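Growing up on the bench: a morning with Rerbridge's orchid grower

I got to the Ukent greenhouse at 8 on a Saturday, which I thought was early, and found the woman I'd come to see already halfway through her second round of watering. She runs the orchid side of a small nursery out in Rerbridge, with more than 3,000 plants under glass, and she'd agreed to talk to me as long as I didn't mind following her up and down the benches. I didn't mind at all! (I did mind the humidity. My notebook is still wavy.)

I'd come mostly because I have a terrible record with moth orchids. They bloom, the flowers drop, and then I own a pot of leaves for two years. She laughed when I told her.

"That's everybody," she said. "People think it's dead when the flowers fall off, so they toss it, or they feel bad and water it every day. The second one's worse."

So what does she do? She picked up a pot, felt how heavy it was, and put it back. That was the whole test. "Light pot, water it. Heavy pot, walk away. I don't do a schedule, and I don't do ice cubes."

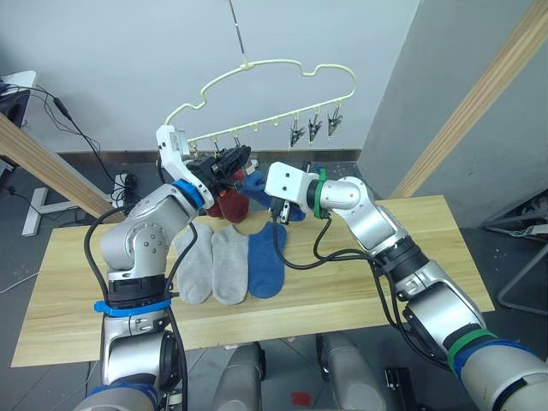
She didn't start out in orchids, by the way. Her first greenhouse job was in bedding plants for a wholesaler called Van der Linden, four years of petunias, and she says she still can't look at one. The orchids came from a neighbor who was moving and left a box of them on her porch, most of them with no labels and half of them rotting.

"I cut off everything brown and mushy and stuck what was left in fresh bark," she told me. "I figured I'd lose them all. I kept eight."

One of the eight is still on the end bench, a big scruffy thing with roots going in every direction. I asked whether those roots should be tucked in, and I got a look. Leave them alone, is the answer. If they're firm and silvery green they're fine out in the air, and if you jam them into the pot they'll probably snap.

On repotting she's pretty relaxed. Every other year or so, after the flowers are done, in bark and never in regular potting soil. She used to mix her own but now buys a bagged one called Drestadex, and she was a bit sheepish about it. "My back likes it better," she said. 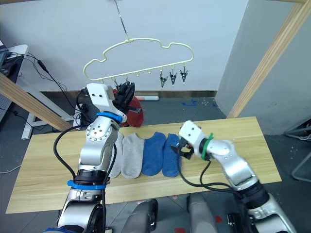 Socks laid out in a row on the table.

Then I asked the thing I really wanted to know, how to get the flowers back. Her advice was to move the plant closer to an east window in the fall and let the nights get cooler. She keeps her benches at 70 during the day and drops the heat after dark, and a few weeks later she starts checking for spikes. A new spike looks like a little green mitten, she says, while a root has a rounder tip. I've been staring at mine ever since and I still can't tell.

Does she ever kill one? "Oh, all the time. I killed two in June. I went away and forgot to open the vents."

I bought a small yellow one on my way out, and she made me lift the pot first. It was heavy, so no water until next week.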